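4.2 Does the wrist view carry enough information?

Most recent work on hand-held gripper data takes it for granted that a single wide-angle camera near the fingers is enough to train a folding policy. We were less sure, and we set out to test the claim on clothing collected in real bedrooms. The Zunell set holds 2353 demonstrations of garment handling, all recorded by people working with two hand-held grippers, one in each hand. We trained the Nonik policy on the set twice, once with both views and once with only the left, and compared the results on the same garments.

The first result looks good for the usual claim. With both views, the policy picked up a shirt and laid it down in a shape that our raters accepted as flat more often than the one-view version did. We do not think this should be read as proof that two views solve the problem. The gain came almost entirely from the early part of each trial, before the cloth was lifted. Once a garment was in the air, the two versions made the same mistakes and made them in the same places.

Figure 3 helps explain why. The cloth is bunched behind and above the yellow fingers, and it trails down one side of the view. The second gripper can be seen at the right, so the policy does get some idea of where the other hand is. What it does not get is the far side of the garment. Dark cloth makes matters worse. A fold in a crumpled black garment gives the network very little to work with, and we suspect that much of what has been reported as skill with cloth in earlier work is skill with light, plain cloth on a plain table.

The background raises a second doubt. Home data is often praised for its variety, and there is plenty of it here: a slatted bamboo mat, a striped quilt printed with monkey faces, a patterned wall. Variety of this kind is only useful if the policy learns to ignore it. When we masked everything outside the cloth and the fingers, the scores of the two-view policy dropped. A policy that was really attending to the garment should have lost little. Our reading is that it had learned to use the room as a guide to where the bed surface lay, and that a new room would take this guide away.

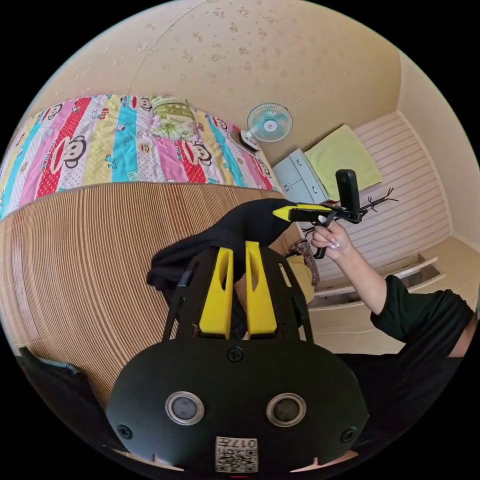
Figure 3. View from one hand-held gripper during garment handling over a bed. The other gripper is held at the right.

4.3 Comparison with the Zeman baseline

We repeated the masked test with the Zeman baseline, which predicts gripper motion from a short history of views and has no separate cloth model. We expected it to suffer more than Nonik. It did not. The two policies fell by similar amounts, and in 2 of the 4 test rooms Zeman came out slightly ahead. These differences are small, and we would not build an argument on them. They do suggest that the cloth model, the main selling point of our own system, adds less than we had hoped when the room is hidden.

One could object that masking is unfair, as it creates views unlike any seen in training. We agree in part. To check, we trained both policies again with masks applied at random. The drop became smaller but did not go away. We also tried the Darora augmentation, which swaps the background and keeps the cloth. It helped on light garments and made no clear difference on dark ones. Four rooms is a thin basis for any claim about homes in general — ours included — and we report the scores room by room in the appendix so that readers can judge the spread for themselves.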